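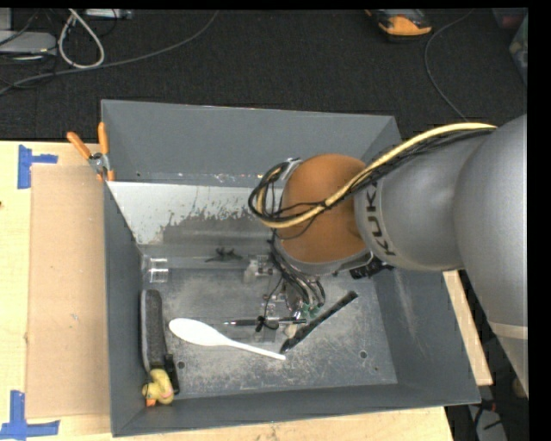
Big grey bin, KUKA arm reaching in from the right.

Sunday, December 3, 2023

The fuel additive, again

I've had the same argument with my brother-in-law Faisal since winter and I'm going to write it out here so I can send him the link and stop having it at barbecues.

The argument is over a bottle. The bottle is called Kilen and you tip it into the tank when you fill up. It's supposed to clean the injectors, take the carbon off the valves, quieten the engine, and give you more kilometres to the tank. Faisal Arain has put it in his ute every month since March and he swears by it. I put it in my wagon for a while as well, mostly so that I'd be allowed an opinion. I didn't notice a thing.

He says I didn't do it properly. There's always a proper way, with these products, and it's always a bit further along than wherever you stopped.

Some background. My wagon is an old petrol four-cylinder with port injection and plenty of kilometres on it. It idles a bit lumpy on cold mornings and has done for as long as I've owned it. Last summer it started hesitating when you put your foot down from low revs, worst on the hill coming out of Naltside with the trailer on. I went looking online for what it might be, and that was a mistake, because every second page about hesitation is written by somebody selling a bottle.

What bothers me about those pages is how they work. They start with a list of symptoms: rough idle, poor economy, sluggish response, hard starting. Then they tell you these are signs of dirty injectors. Well, they can be. They can also be signs of worn plugs, a tired coil, a vacuum leak, a clogged air filter, a fuel filter that's never been changed, an oxygen sensor on the way out, or bad fuel. You could print the same list on a box of spark plugs and it'd be every bit as true.

I will say, before anyone writes in, that I don't think all cleaners are snake oil. Detergents in petrol are a real thing. There are chemicals that will shift deposits off an injector tip, and a mechanic I trust has told me he's seen it help on cars that had been run on cheap fuel and short trips for years. Fine. What I want to know about any particular bottle is how much of the stuff is in it, and whether my car has the problem it fixes. The Kilen label told me neither. It had the word "advanced" on it, and a warning about skin contact.

The other thing to know is which engine you've got. In a port injected engine like mine the fuel gets sprayed in ahead of the intake valves, so whatever detergent is in the petrol at least washes over them. In a direct injection engine the fuel goes straight into the cylinder and never touches the back of the valves at all. So if you have one of those and the bottle says it will clean your intake valves through the tank, ask yourself how it proposes to get there. Faisal's ute is a direct injection diesel, for what it's worth. I have pointed this out to him. He said it runs smoother.

And that's the difficulty, isn't it? "Runs smoother." I can't argue with smoother. I have driven home from a car wash and thought the engine felt smoother.

Economy you can measure, at least in theory, so I asked him for his numbers. He gave me the figure off the trip computer before and the figure off the trip computer after. The before was in the cold months, with the roof racks on, and a lot of school runs. The after was mostly a long highway drive up to Khunthong, the property his mate has inland, with nothing in the tray. I'd expect the ute to use less fuel on that trip if you'd put lemon cordial in it. (Please don't put lemon cordial in it.)

My own test wasn't much better, I'll admit. I kept the receipts and wrote the odometer down at each fill for 3000 km, part with the stuff and part without. Same servo, same pump where I could get it, filled to the first click. The numbers wandered up and down from tank to tank by more than any difference I could see between the two lots. One tank was noticeably worse than the rest and that was the week we had the trailer on for the tip run. If the additive did something, it was smaller than a trailer and smaller than a headwind. That isn't proof it does nothing. It does mean I'd be paying for something I couldn't find with a notebook, and at that price I'd like to be able to find it.

So what was wrong with the wagon? I took it to two places. The first one, which I won't name, had a lad on the counter who told me before he'd lifted the bonnet that it would want an induction clean, an injector service and an engine flush, and the quote with plugs and labour came to $1908. I asked what he'd found. He said these engines all get it. I asked if he could test the injectors first and he said they generally just did the service and saw how it went. I took my keys back.

The second place was Ilham, the little workshop behind the tile shop. Loubna Samir runs it and she is not a talker. She plugged in the reader, looked at the fuel trims, and said it was running lean at idle and came good when the revs were up. Then she went round the intake with a spray can and the idle changed when she got to a hose at the back of the manifold. It had a split on the underside, where you'd never see it without a mirror. She cut a new length of hose, put on 2 clamps, and while she was in there she pulled the plugs and showed me that the gaps had opened right up. New plugs, new hose, and the hesitation has gone. The lumpy idle is better too, though not entirely cured, and she didn't promise it would be.

No bottle on earth was going to fix a split hose. And I'd have kept pouring, if I'd gone by the symptoms page, because rough idle and poor response were both right there at the top.

I told this to Reda Abdel Hamid, who I used to work with and who knows a good deal more about engines than I do, and he was less impressed with me than I'd hoped. His view is that I had a vacuum leak and so of course the additive did nothing, and that I can't go from there to saying it never does anything. He's right about that. He also reckons an occasional dose of a decent cleaner is cheap insurance on an older car that only does short trips. I'm less sure about the "cheap" part if you're doing it at every fill, and when I asked him which cleaner was a decent one he said it depends.

Things I'd do before buying any of it, roughly in the order I'd do them:

Check the air filter. It's a few clips and you can do it in the driveway.

Find out when the plugs were last changed. If you don't know, assume they weren't.

Listen for hissing around the intake with the engine idling, and look at the hoses, including the side you can't see.

Get the codes read, even if the light isn't on. Ask for the fuel trims as well and ask what they mean.

Try a couple of tanks from a different servo.

If you've done all that and it still runs badly, get someone to test the injectors. On a lot of engines they can come out and go on a bench, and then you get to see a before and an after for each one. I'd pay for that quite happily. It's a test, and if they come up clean you've learned something.

Faisal's answer to all of this, when I read it to him over the phone, was that he has 3 bottles left in the shed and he's not going to waste them. I can't fault him there. There's half a bottle in mine as well, behind the mower fuel, and I haven't worked out where you're meant to take it. The council site says paint and batteries and doesn't mention anything else. If anyone local knows, leave a comment.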